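What's Hiding Inside a Network Cable? 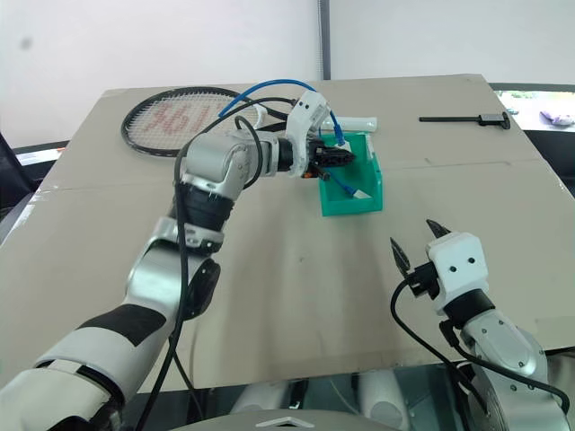 A bright blue network cable and a green plastic bin.

I love a tidy-up, mostly for the things I find. Cables are the best bit! Have you ever picked one up and wondered what's going on inside?

A network cable is for carrying messages between computers. When you watch a cartoon at school, or your teacher prints 30 worksheets, the messages might be whizzing down a cable like the blue one in my picture. (Yours at home could be grey or yellow or any colour really, the colour doesn't change how it works.)

Under the plastic skin there are usually eight thin copper wires, each in its own little coat. They're twisted together in pairs, a bit like plaits. I thought that was just for neatness when I was small, but the twists help stop the messages getting muddled up with each other. Clever, eh?

At each end there's a connector. Next time a grown-up shows you one, look for the tiny springy clip. You push it in and it goes click! To get it out again you squeeze the clip, and please don't yank it, those clips snap ever so easily. I've broken loads.

How long can a cable be? The ordinary sort goes up to 100 metres, and that's longer than most swimming pools. My friend Birutė laid out almost 132 paper clips in a line on Saturday to see how far she'd get, and she hadn't even crossed her kitchen.

Now for putting them away. Make a big loose loop, then another on top, and keep going till you run out of cable. Don't fold it into sharp corners or tie it in a knot. Then pop it in a bin or a box, and write "CABLES" on a label if you've got one.

Ask before you unplug anything, though! Somebody might be using it.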